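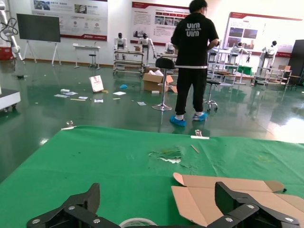
Progress Report to the Munteanu Fund
Trornside Home Repair and Reuse Program
Reporting period ending 17th March

This report covers the second stage of the grant awarded to Evano for the Trornside Home Repair and Reuse Program. It sets out the work completed since the January report, the position on spending, and the matters on which the Fund's guidance is requested.

Repairs to homes

The program has completed repairs in 26 homes during the period, against a target of 40 for the full grant year. Most of the work has been minor: window latches, door seals, loose stair rails and leaking faucets. Seven homes needed larger repairs to porch steps, and these took longer than the schedule allowed. Two of the porches had rot in the supporting posts, which was only found once the treads had been lifted. Both have been made safe and signed off by the city inspector.

Applications remain steady. Evano has received 77 requests since the program opened, most of them from households east of the rail line. Requests that fall outside the terms of the grant, chiefly roofing and furnace replacement, have been passed to the county housing office with the applicant's consent.

Reuse store

The store on the Aterum site opened to the public in January. It accepts doors, cabinets, light fixtures and unused tile, and sells them at low cost to residents of Trornside. Sales were slow in the first weeks and improved after the opening hours were extended into the early evening. Interior doors sell quickly. Tile does not, and Evano has stopped accepting part boxes until the present stock has cleared.

The loading area remains a concern. The ramp is too steep for a hand truck carrying a full cabinet, and larger donations are at present brought in through the front entrance. A quote for regrading has been requested from the landlord's contractor.

Spending

Spending on materials is slightly above plan as a result of the porch work. Spending on vehicle hire is below plan - the van was off the road for part of the period - and the two largely offset each other. No transfer between budget lines is sought at this stage.

Matters for the Fund

Evano requests approval to extend the deadline for the remaining home repairs by seven weeks. It also asks whether the cost of regrading the ramp may be charged to the capital portion of the grant. A revised schedule and the contractor's quote will be sent under separate cover.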